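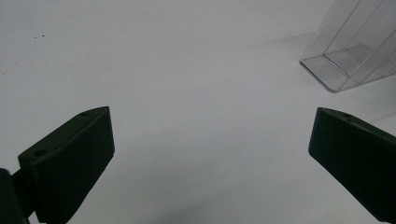

Callum Halliday would throw the whole binder out and start again with one page. He put it to me over a bad connection in August, and he had plainly put it to other people before me. A rule that has to be looked up, he said, has already been broken by the time you find it.

I had called him about Celtthorpe, the handling guide that has been going around the small world of people who teach robots by doing the job themselves, gripper in hand. The guide runs to 70 pages. It has 19 numbered rules, a glossary and a signature box for supervisors. It promises recordings that can be swapped between labs like standard bolts. I have read it twice, and I still couldn't tell you which of the rules matter.

Some plainly do. Clear the table before each take. Start with the fingers open and away from everything. Put the part back where the next operator expects it. Any shop teacher would say the same, and would say it in less than a paragraph.

Then there is rule 11, which asks that the operator approach the object "in a natural manner consistent with the protocol." I asked three people what this meant and got three answers. One thought it was a speed limit. One thought it banned practice runs. The third had stopped reading at rule 8.

Munro, the firm that drafted the guide, says the wording was left loose on purpose so that different sites could adopt it. I can see the appeal for Munro, which also sells the audit. A site that wants the certificate pays for a visit, and the visitor checks a sample of takes against the rules. With wording like that, the visitor can pass or fail nearly anything.

Lumham, a contract shop that records small-parts work for hire, went through it last year. It was shown 369 takes marked down as faulty. The people there sat down and watched every one of them again. A good many had been failed for a pause before closing the grip. The operators had paused because rule 4 tells them to check their alignment.

The shop got its certificate in the end by arguing. I don't know what a buyer is supposed to learn from that.

To be fair to the guide, the problem it goes after is real. Tall, narrow parts are a pain. Grip one too high and it swings. Come in at an angle and the part leans, and then you are training a machine to lean it too. If two people share a table and each has private habits about where to hold a tube, the recordings will disagree, and whoever has to use them later will have no way of knowing which habit was the right one. So there should be a rule about grip height, and there is. It's on page 52, after the section on badge colors.
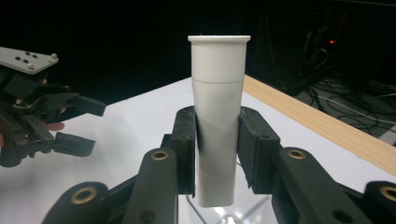

What a short version might look like

Halliday's single page exists. He sent it to me, and I expected to dislike it, having a low opinion of manifestos. It has 7 lines, none longer than a text message. Two of them are about the part: say before you start where it will be held and where it will end up. One is about the other person at the table, and says that only one of you moves at a time unless the job calls for two. One is about stopping, which any operator may do without giving a reason.

The rest deal with bad takes. This is where he and Celtthorpe really split. The guide wants a bad take deleted and redone. Halliday wants it kept, with a note saying what went wrong in the words of whoever was holding the tool. His argument is that a pile of perfect recordings tells you mainly that somebody was tidying up.

I'm not fully sold. Notes like that depend on people writing them at 4:30 in the afternoon, when they would rather go home, and I have seen what people write at 4:30. "Slipped." "Slipped again." His page also has nothing to say about training new operators, and he got a little short with me when I brought it up.

Still, I asked both sides the same question: has anyone compared recordings made under your rules with recordings made under none? Halliday said no, he hadn't the money. Munro said a study was planned. The certificate is on sale now.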